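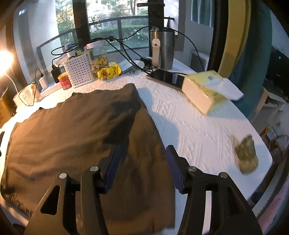
Kurano Pad and Pivot Kit
For two-finger hand-held grippers used on cloth
Cisitz part 1326

If you use hand-held grippers on laundry, this is the kit we'd love you to try first. T-shirts are tough on fingertips. The fabric slides, it bunches, it picks up every bit of oil or lint left on the pads, and a grip that was fine on a cardboard box will let go of a hem halfway across the bed. Fresh pads and snug pivots make a huge difference, and the whole job fits into a coffee break!

What comes in the box
Ribbed fingertip pads, one left and one right, in blue
Four pivot screws with washers
A small tube of Clinis dry lubricant
Hex key
A strip of test cotton
Printed setup card

The pads are the part we're most excited about. We went through a lot of rib patterns before settling on this one – fine enough to hold a single layer of jersey, deep enough that it still bites on a folded hem. They are soft, so they do wear, and we would much prefer to sell you a soft pad that grips than a hard one that lasts forever and drops socks.

Fitting the pads
Open the jaws fully and lay the gripper on its back on a towel. Peel the old pad from the tip downward, slowly. Wipe the bare finger with alcohol and let it dry. Start the new pad at the tip, press down toward the linkage, and hold for a slow count of ten. Do the other side the same way, then close the jaws on the test cotton and leave them closed overnight if you can spare the time.

The pads should meet flat along their whole length. If they touch only at the tips, the finger is toed in and the pivots want attention before you do anything else.

Setting the pivots
Each side has two. Tighten the lower one until the finger just starts to feel stiff, then back off a quarter turn. Repeat for the upper one. Work the handle a few times and watch both fingers as they close. They should arrive together. When one lags, it is nearly always a tight screw on the slow side, though we've also had a gripper come back with a thread of black cotton wound round the pivot so neatly that it looked like part of the washer.

One drop of Clinis on each pivot is plenty. Keep it off the pads. Oil on a pad means a new pad, sorry.

A quick check before you start
Spread a plain T-shirt on a textured cover, the bumpier the better. Pinch the hem, lift it a hand's width and hold it there. Then try for the shirt alone, without catching the cover underneath. Sunil Amarasinghe, who wrote our setup card, does this at each corner of the shirt and then once in the middle, where there is no edge to help. Dark shirts on a pale cover are a joy for this, as you can spot a pinched ridge of cover right away.

If you work with a pair of grippers, check them against each other too. Hold the shirt between them, pull gently, and see which side slips first. Mark that one for new pads.
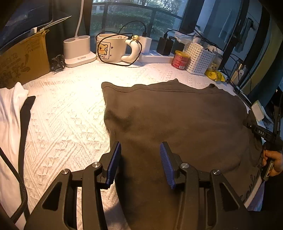

How often should I change the pads?
Plan on around 400 hours of cloth work per set. Towels and denim will bring that down, thin shirts will stretch it. Change both sides together, even when one looks fine, or the grip will pull to the newer pad.

Can I wash them?
Sure, with warm water and a little dish soap on a soft toothbrush, brushing along the ribs. Let them air dry. Please skip the hair dryer, as heat loosens the backing.

Will the kit fit my gripper?
It fits the Cisitz hand-held range and most similar two-finger grippers with screw pivots. The setup card has a full-size outline of the pad, and we can send that outline on its own if you want to hold it against your fingers before ordering.

Also available
Part 1805, the Bellis pad-only refill. It has 2 pairs of pads and no hardware, and it's the one to get once your pivots are running smoothly.

Spare screws are sold singly. Ask for them by kit number and tell us upper or lower – the upper ones are slightly shorter.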